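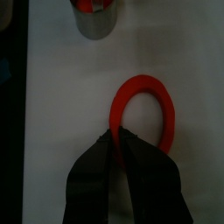

So I've spent most of July teaching a robot to pick up rings, and I have opinions now!

I should back up a bit. Annelies Sutter (we shared a desk at El-Sayed, years ago) is part of a little group working out of a unit in Driltside, and they needed an extra pair of hands for collecting demos. I said yes before asking what the hours were. The project is called Clisetti, and the idea is that I drive the arm through a job over and over, the whole lot gets recorded, and later on the model is trained on my goes at it. My target was 147 good episodes. Good meaning Annelies has watched it back and not pulled a face.

The job at the moment is rings and a metal cup. Sounds like nothing, doesn't it? I thought so too, and then I spent my entire first morning chasing one red ring across a white table. The fingers on our gripper are big, flat, black things, and from the wrist camera they fill half the view, so just when you most want to see what you're doing you're looking at the backs of two paddles with a bit of red poking out. I got into the habit of lining up the gap between the tips with one side of the ring and then going down slowly. Pinching one side works far better for me than trying to get the whole ring between the fingers, but Mathias Zaugg does it the other way and his episodes are lovely, so what do I know.

We had a proper argument about that, by the way. Mathias thinks we should all grab the same way so that the model gets one clear message. Annelies wants the variety. For now we've settled on each person sticking to their own style for a whole batch and writing it in the notes, and a batch is 16 episodes, then a break. I was sceptical about the break. By the end of my second batch I was skipping the little pause before closing the fingers, and you can see it plain as day when you play them back. I binned 4 of those myself before anyone else could.

Things I've learnt, in no order at all. Move the ring to a different spot every single time, even when you can't be bothered, and turn it as well. If you fumble a grab but recover nicely, keep it (Annelies loves a recovery, she says those are worth more than the tidy ones). If you fumble and then sit there swearing for ten seconds, don't keep it. And don't fiddle with the lights halfway through a batch. I like it quite dim in there because the glare off the table gives me a headache, so now there's a line on the log sheet for "lamps" and mine always says low.

Domenica Hollenstein ran the first bit of training overnight on what we had so far, and I came in early to see it, coffee in hand. It went for the ring, stopped above it, waited, and did my pause! My exact dithery little pause. I was weirdly proud. It then closed on thin air three times in a row, so there's plenty left to do.

Next batch is the same cup with the start positions pushed further out towards the edges of the table, which I'm dreading slightly, as the arm gets awkward out there and so do I. If anyone reading has done this sort of thing with chunky fingers, tell me how you hold your wrist. Mine aches.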